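Etberg dish rack with tray: a review after five months

I bought the Etberg in September to replace a folding rack that had gone rusty at every joint. I wash up by hand twice a day and have no dishwasher, so a rack gets a fair amount of use in this house. I paid for it myself.

It comes in a flat box with the tray underneath and the cutlery pot wrapped separately. There is nothing to assemble apart from four rubber feet, which push on to the bottom of the wire. One of mine was loose from the start and came off in the sink in the first week. I put it back with a dab of glue and it has stayed on. The leaflet covers this in five languages and tells you to press harder.

Size is the thing to check before you order. The listing gives 40 cm for the length, and that is the wire part only. The tray sticks out beyond it on every side, so measure your worktop with that in mind. Ours fits between the sink and the bread bin with a finger's width to spare.

The shop says it holds up to 26 plates. I don't own that many and wouldn't want to lift it if I did. For two people it takes a day's breakfast and supper things without stacking. Dinner plates stand up well. Side plates are fine. Shallow bowls are the weak point: they tip forwards and rest against each other, and the inside of the back one is still wet in the morning. I now put bowls upside down along the front – slower to load, but they dry.

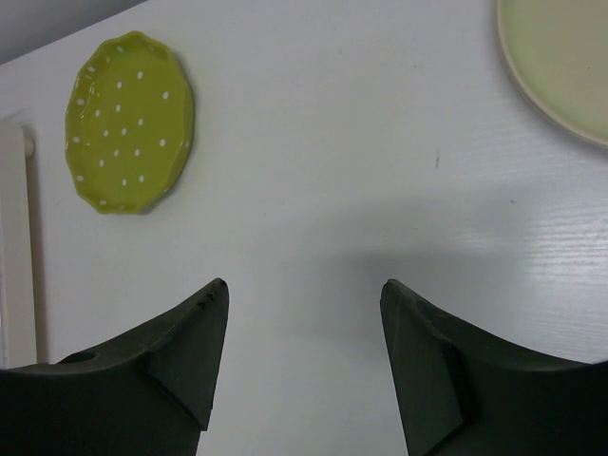
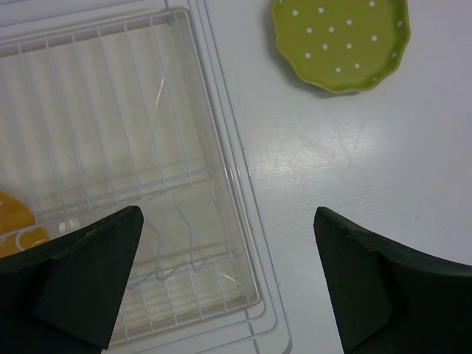

Mugs go on the opposite side from the cutlery pot. Large ones with thick handles don't sit level, and a pint glass needs to lean on something. If you wash a lot of glasses you would do better with the Lambrechts, which has pegs for them along one edge. I had one at my last flat. It was good with glasses and poor with pans, and it cost nearly twice as much.

Drainage is average. The Etberg has no spout, so the water stays in the tray until you tip it out. In practice that means every other day. Leave it longer and you get a chalky line, as we have very hard water in Pumden. White vinegar and an old toothbrush shift it in a couple of minutes. I have seen people complain that the tray goes yellow. Mine hasn't so far, but I keep tea bags out of it.

The coating on the wire has held up. I went over it with a torch before writing this and found one small chip near a foot, where I had knocked it against the tap. No rust yet. The old rack had spots by this stage, so I count that as a pass.

The cutlery pot is the worst part. It hooks over the side and the hook is too wide, so it swings when you drop a fork in. The holes in the base are big enough for a teaspoon handle to poke through and catch. I have stopped using it and stand the cutlery in a jam jar with a folded cloth at the bottom.

Spare parts are sold separately through Cillitz. I asked them for a new foot and had a reply the next day, though the postage came to more than the foot.

Would I buy it again? Yes, at the sale price. At full price I would look at something with a spout first.

Good: steady with dinner plates, easy to wipe, coating still sound.
Less good: cutlery pot, no spout, bowls tip over.

Posted 1st February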